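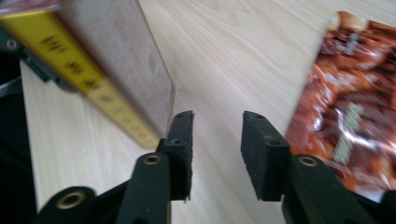

Fig. 1. Two black fingers with rubber pads, light wooden surface.

Student project report: Does storage temperature change a young white wine?
Myung-ja Um

1. Question

The Jirkelo cooperative sells most of its white wine in the first year. In recent summers the members lost part of their stock, and they believe that the warm storage hall is guilty. I wanted to know if a drinker can really taste the difference between wine from the hall and wine from the deep cellar.

2. Method

The wine was a simple dry white of the last harvest, fermented with Vakix yeast in one tank of 3000 liters. All bottles came from this same tank. Half of them stayed in the hall, the other half went down to the cellar. After four months I took samples from both places and kept them for one night in the same refrigerator, so that the serving temperature was equal.

The tasting was held on a Saturday at the Pledetti wine shop. In total 109 visitors took part. Each person received three glasses, two with the same wine and one with the other, and had to say which glass was different. With pure guessing, one third of the answers should be correct. The order of the glasses was changed from person to person.

3. Results

Of the 109 answers, 58 were correct. This is clearly more than one third, so I conclude that the difference can be tasted. The persons who answered correctly were also asked which wine they prefer. Here the result was weaker - 33 chose the cellar wine and 25 chose the hall wine. I cannot say that the cellar wine is better liked.

4. Problems

The temperature in the hall was written down only in the morning, when it is lowest. The real maximum is not known to me. Also, the shop became noisy after 4 p.m. and several visitors talked about the glasses before they gave the paper back. I kept these papers in the result.

If I repeat the project, I will use a recording thermometer and seat people apart. It would also be useful to test the red wine, which the cooperative keeps longer.

Comments (3)

Song: Nice work. Did you measure the free sulfur in both wines? It falls faster in warm storage.

Myung-ja Um: Thank you. No, the laboratory was closed in January and I had no kit of my own.

cellar_door: I was there and I preferred the hall one, sorry! More fruit in it, I thought.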